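Plastic Bag Reuse in Student Housing
Project report, Environmental Studies, second year
Group: Dorottya Orbán, Musyoka Nyamweya, Riaan Mathebula
Supervisor: Ernő Hajdu
Submitted 8 Oct 2026

1. Background

The Helleck residence has 304 rooms and one waste room on the ground floor. Residents pay a flat fee for waste pickup, so there is no direct cost to throwing a bag away after one use. We wanted to know how often bags are used a second time before they go in the bin, and what makes people stop.

We left out paper bags and the thick woven kind sold at Prieto. Most people keep those for years and they would have needed their own set of questions.

2. Method

We put a short form under the doors on two floors in May and got 44 back. Of those, 22 people agreed to keep a bag diary for two weeks. In the diary they wrote down each plastic bag that came into the room, what it was used for next, and when it was thrown out. Riaan typed up the diaries and Dorottya checked them against the paper copies.

Three diaries had gaps of more than four days. We kept them in but did not use them for the length-of-use figures.

3. Results

The most common second use was lining a small bin. After that came carrying shoes or laundry, and then wrapping food. Thick shopping bags lasted longest. Thin bags were mostly used once more and then thrown out, and the reason given was nearly always a tear near the handle or along the bottom seam.

Color came up more than we expected. Several people said they would not put food in a tinted bag but were happy to use one for trash. Thin tinted film also lets light through, and two people said they did not like being able to see the trash inside.
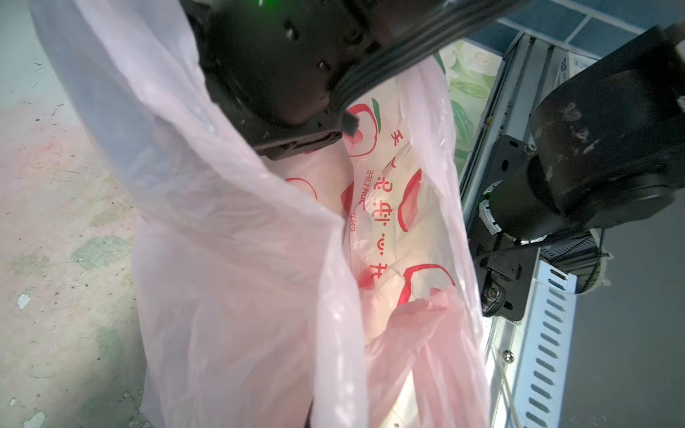 4. Problems

The diary period overlapped with exams. Some residents ate out more than usual and brought fewer bags home. We also forgot to ask about bag size — a bag that does not fit the bin is not going to line it, whatever it is made of.

5. Next steps

We would like to repeat the diary in the Kunden building, where waste is sorted on each floor. Sándor Juhász from the housing office has agreed to pass the form on to residents there. The new form will have a line for bag size and a box for color.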